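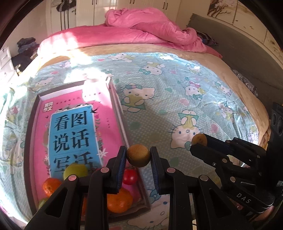
The sheets we never throw out

Every airing cupboard has one. Bottom shelf, behind the good towels. A single sheet, thin as tissue in the middle, printed with something a child loved for one winter and then refused to be seen near. Mine has rockets. Faded to a sort of porridge colour now, and still the softest thing in the house.

I have been asking people about theirs for months. Ponies, trains, a pop group best forgotten. One reader wrote in from Prullden with a duvet cover she has owned for 42 years, poppers gone, tied shut with ribbon. She still puts it on when she has a cold. Only then. Wouldn't dream of it otherwise.

So why do we keep them? Partly the cotton. Old sheets really were heavier, a lot of them, and years of washing does something no factory finish can copy. Partly thrift, or what we tell ourselves is thrift. It'll do for decorating. It'll do for the dog. Then the decorating comes and out goes the plain white one instead, and the rockets go back on the shelf.

Printed bedding for children was a small trade once. Plain or striped, take your pick, and the candlewick on top. Then the cartoons arrived and suddenly a bed was a place to declare yourself. You asked for it at Christmas. You got the set, or the pillowcase on its own if money was tight, and the pillowcase was somehow fine.

Sisell, the market town where I grew up, had one shop for all this. Bedoya, on the corner by the bus station, three floors and a lift that smelled of floor polish. Bedding in the basement. The sets were stacked in plastic with a cardboard insert showing a very tidy child asleep, and you weren't allowed to open them, so you pressed your thumb on the plastic to guess at the feel. Scratchy, mostly. It took a good year of washing before they came right.

Bedoya shut a long while back. The basement is a gym. I went down in December, out of nosiness, and the stairs are the same stairs.

Buying the old stuff second-hand is a serious business now. At the Sillemon textile fair, held in the livestock hall every spring, there were 800 lots last time and a fair chunk of it was children's bedding. Queue from seven in the morning. Flat sheets go cheap, matched sets don't, and anything unopened makes people go quiet and reach for their purses. I saw a pair of curtains with steam engines on sell for more than my sofa.

A few things I picked up there, for anyone tempted.

Hold it up to the light. Thin patches show straight away, usually at shoulder height. Smell it. Mustiness washes out, eventually, but mothball seems to be for ever. Check the elastic on anything fitted, and assume it has gone. Replacing it is an evening's work and not a hard one.

Wash cool, inside out if it's a pillowcase, and dry on a line out of strong sun. Pale blues and greens go first in my experience, reds hang on. No bleach. I know. The yellow marks are tempting. Soak overnight in plain soap flakes and then decide wether you can live with them.

And if it's truly past saving, cut it up. Sides to middle was the old method, slice it down the centre and join the outer edges, giving you a seam to lie on but years more wear. My gran did all of hers. You could feel the ridge through your nightie. Otherwise cushion covers, a lining for a coat, bunting if you must. Quilters will take even the smallest pieces off your hands.

One woman at the fair was buying for her grandson, who is three and wants only diggers. There was a digger sheet, orange on cream, with a darn in one corner. She held it against her cheek for a bit, then haggled, then paid full price anyway. I got the matching pillowcase befor she'd seen it. I did give it to her in the end, by the tea urn.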